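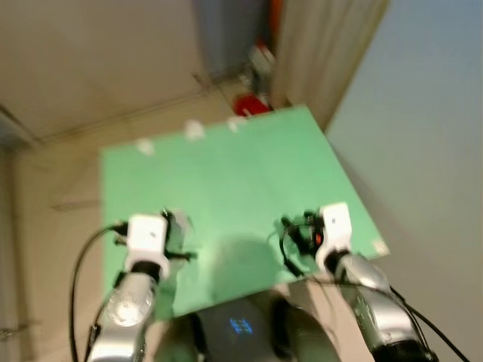
Keys on the wall

4 min read

When we moved to Tallham in September I said the keys would have a proper place by the end of the first month. They didn't. They lived on the windowsill, then in a cereal bowl, then in whichever coat I'd worn last. I've now spent most of a Saturday-sort-of-afternoon putting it right, so I'm writing down what I did while I still remember it.

The rules are the landlord's, and they are simple: no drilling, no nails, and nothing that takes the paint off when it comes down. That knocked out the nice wooden rack we had at the old place, which needs two screws and is now in a cupboard.

What I had was a flat green board, 740 mm on its long side, left over from the desk we didn't bring with us. It's a pale mint sort of green and goes well enough with the grey wall. My thinking was that if the hooks went on the board, any mess they made coming off would be the board's problem. I'd already tried a hook straight on the wall in the kitchen and it lasted two nights with a tea towel on it.

I did the preparation on the floor. The tiles are level and easy to wipe, and the table was full of crockery. For height I used one of the packing boxes that still hadn't gone to the tip.
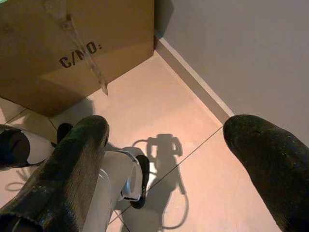 Photo: my own, Tallham

Those boxes came secondhand from Murkotura, the storage place by the ring road, who sell them off cheaply by the door. They're good strong boxes and I'd use them again, though the old tape on them doesn't always stay down. I went over the worst ones with new tape before the move and left the rest. We had 114 things on the packing list and the keys weren't one of them, which may explain the cereal bowl.

Cleaning the board took longer than I'd expected. It had old tape on it from its desk days, and there are streaks and scratches that aren't going anywhere. I used warm water with a drop of washing-up liquid, then a dry cloth, then left it for an hour. A flat scraper is worth having to hand for the tape. Hold it low, nearly flat, and push slowly. I dug a corner in on my first go and there's a mark to prove it.

The hooks are the clear square kind, from Lui. The packet says to press each one for a slow count of 70 and then leave it overnight before hanging anything. I did the first part and was less good about the second. 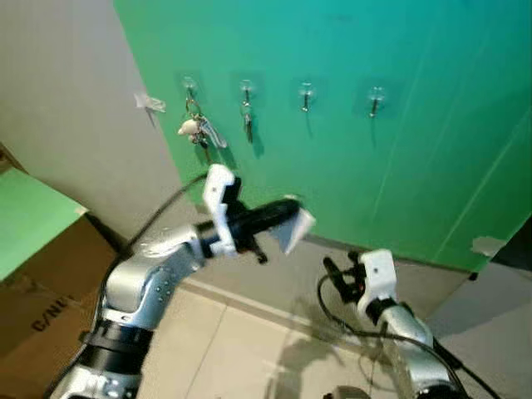

Clear hooks on the green board, keys at the left-hand end.

The bunch with the little white animal on it is the everyday set. The single key is for the bin store – it used to be on the same ring, and I was forever handing over the whole lot when one of us took the rubbish down. The spare hooks will get the shed key, once the shed has a lock, and probably a dog lead if we ever give in on that subject.

I set them out in a row by eye. A pencil line would have been better and I'd do that next time. Leave more space between hooks than you think you need if you've got anything bulky on a ring.

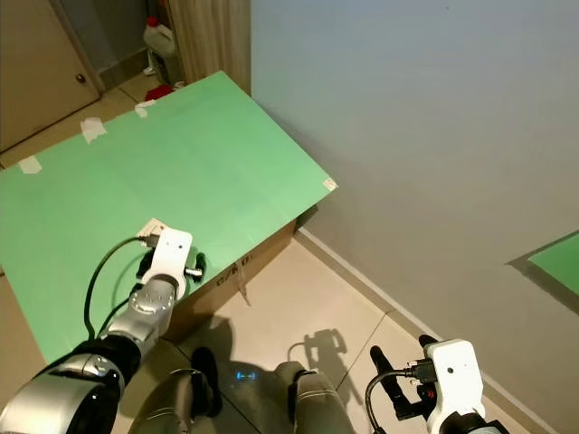
I also went through a fair amount of masking tape. Small bits along the edges are handy for marking where things go, and they peel off without any fuss if you don't leave them for weeks. Mine cost next to nothing from Bamari on the high street, where I also looked at a ready-made key cabinet and put it back when I saw the price.

The next job is the shoes. There's a gap by the front door exactly 1,000 mm wide and every rack I've looked at is slightly wider than that.

Related posts
Packing a kitchen in one evening
Old tape and how to shift it
What we left behind at the last flat
Shoe racks for narrow halls: a list so far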